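Gallby forum > Software > Control and policies

Thread: Release comes too early over the bin

hutchins_lane
19 Oct 2021
Running the Hornulik stack on a printed arm, hobby servos, policy trained on 108 demos of one task: pick up the red brick, drop it in the blue bin. Grasping is fine. The trouble is release. The gripper opens before the fingers are past the rim and the brick bounces off the edge. Overhead view of the layout:

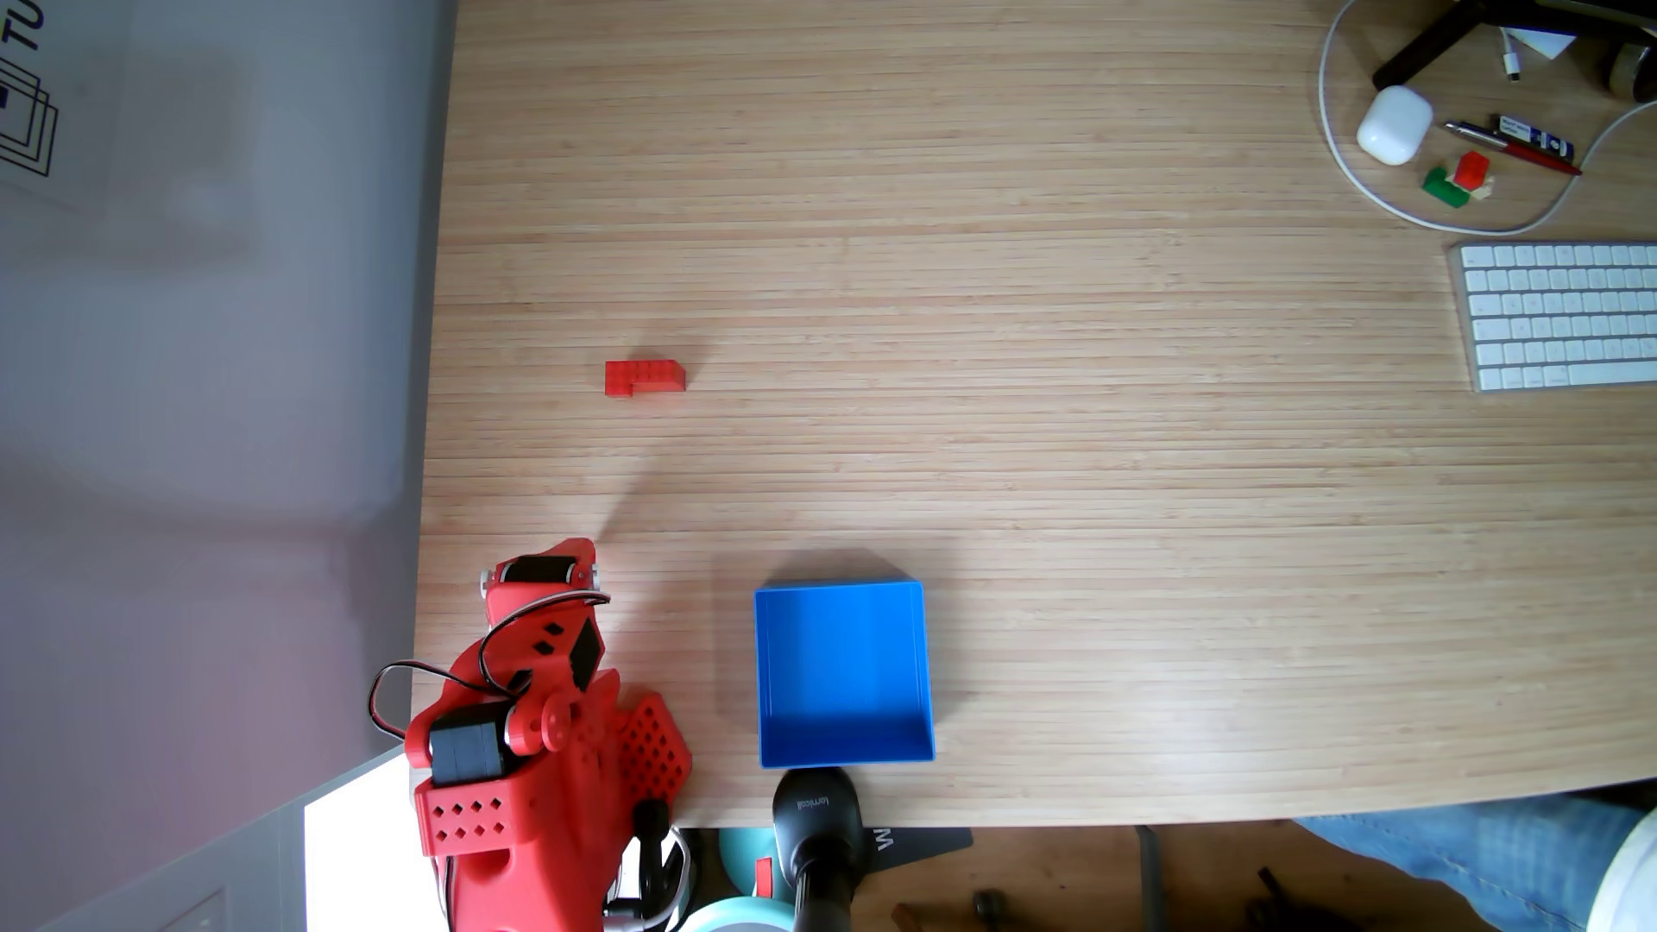 Top view, brick left of center, bin by the front edge

Inference is at 30 Hz and I execute the full action chunk before asking for a new one. I retrained twice with different seeds and got the same thing.

mothpan
How long is the chunk? If you run all of it open loop you are dropping on a prediction that's over a second old. Execute 6 steps, then replan.

hutchins_lane
Chunk is 50. I tried replanning every 6 and the arm shakes at the wrist.

mothpan
Then blend the overlapping chunks. Hornulik has a flag for it, off by default.

servo_dregs
I don't think it's the chunking. Your top camera can't judge height. Looking down, a gripper over the bin looks much the same at rim level as it does 3 cm higher. What does the side camera see?

hutchins_lane
Side view, fingertips at the rim:
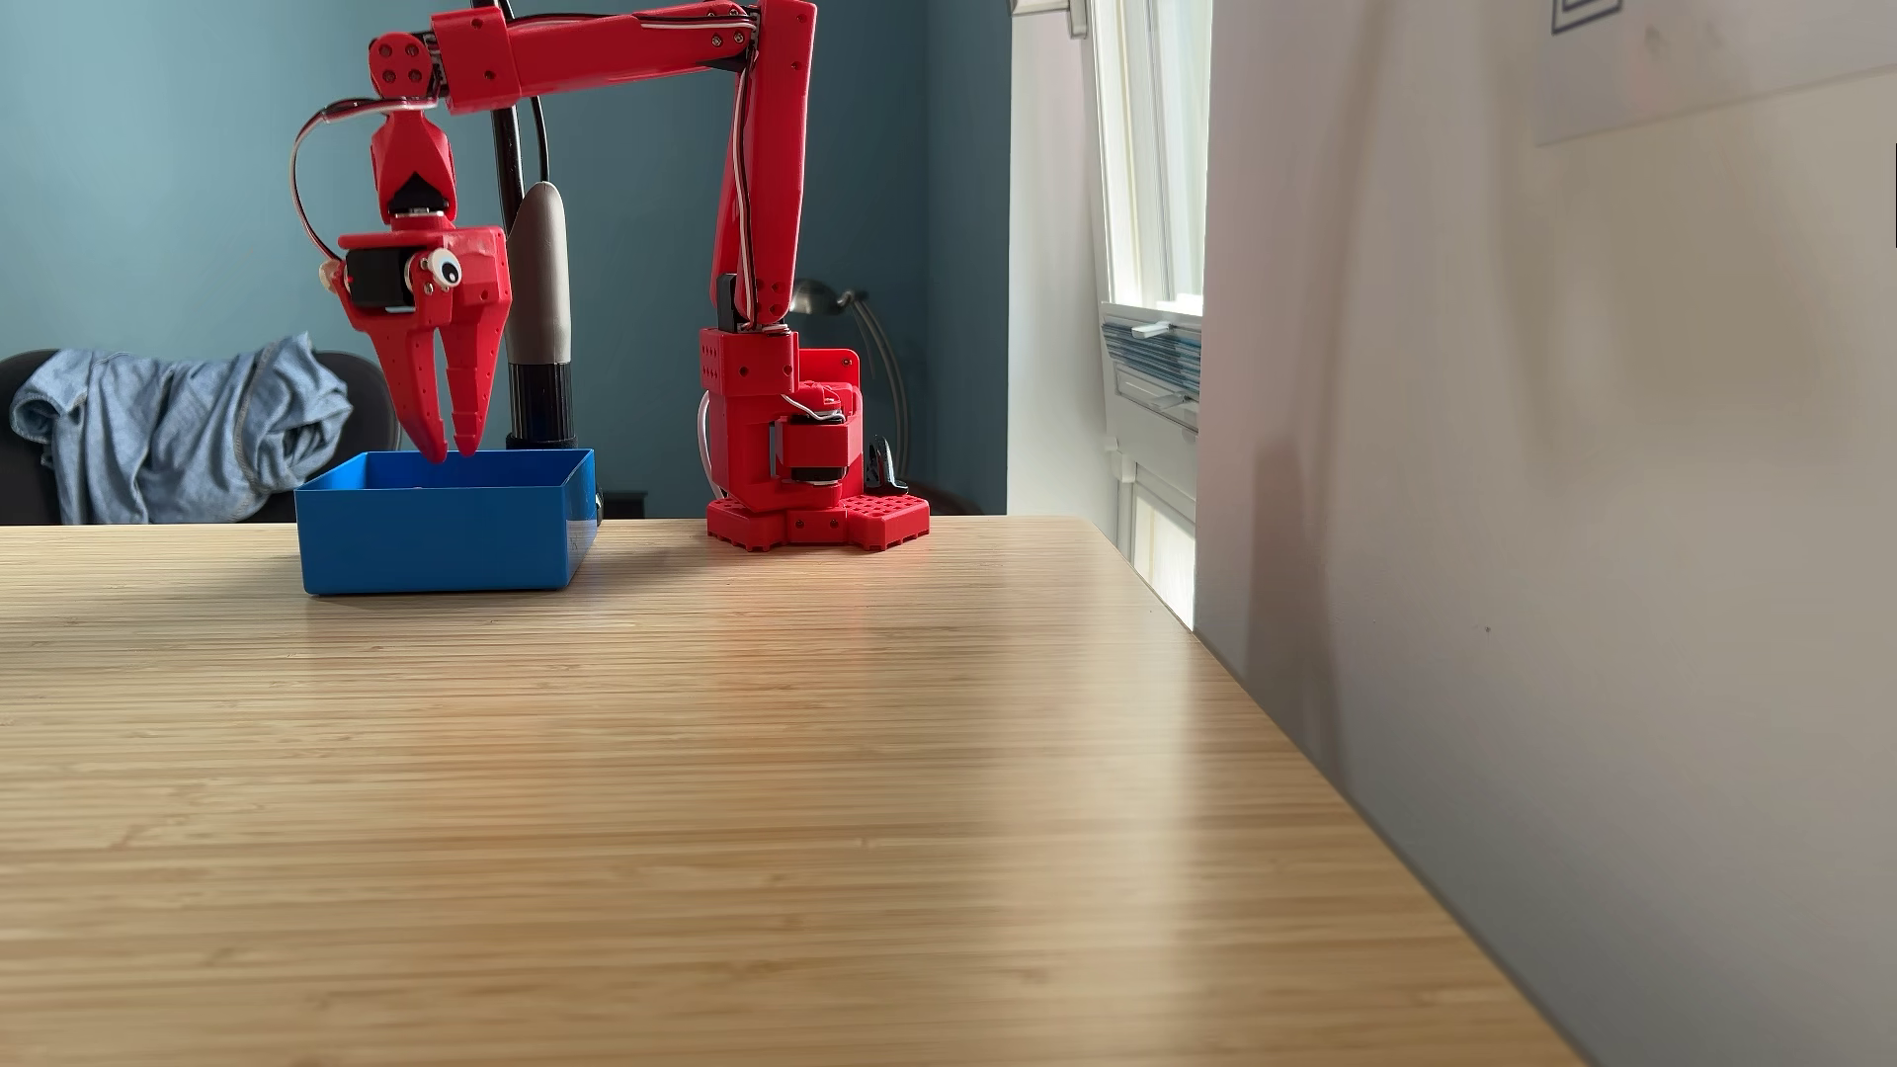
Side view, gripper over the bin

servo_dregs
Good view for this, the rim and the fingertips are both in it. Is it going into the policy or only being logged?

hutchins_lane
Only logged. I trained on the top camera to keep it fast.

servo_dregs
Add it and retrain before you touch anything else.

mothpan
Disagree on the order. Blending is a config change and takes a minute to test. A retrain is a night. Also check the shoulder offset in Brutidis, mine drifted after I reseated a horn and every height was off.

hutchins_lane
Blending on: shake is gone, release is still early in some 6 of 20 tries. Offset was fine. Starting the two-camera run now with the demos brought up to 193.

servo_dregs
Post the gripper joint plot when it's done, commanded and measured on the same axis.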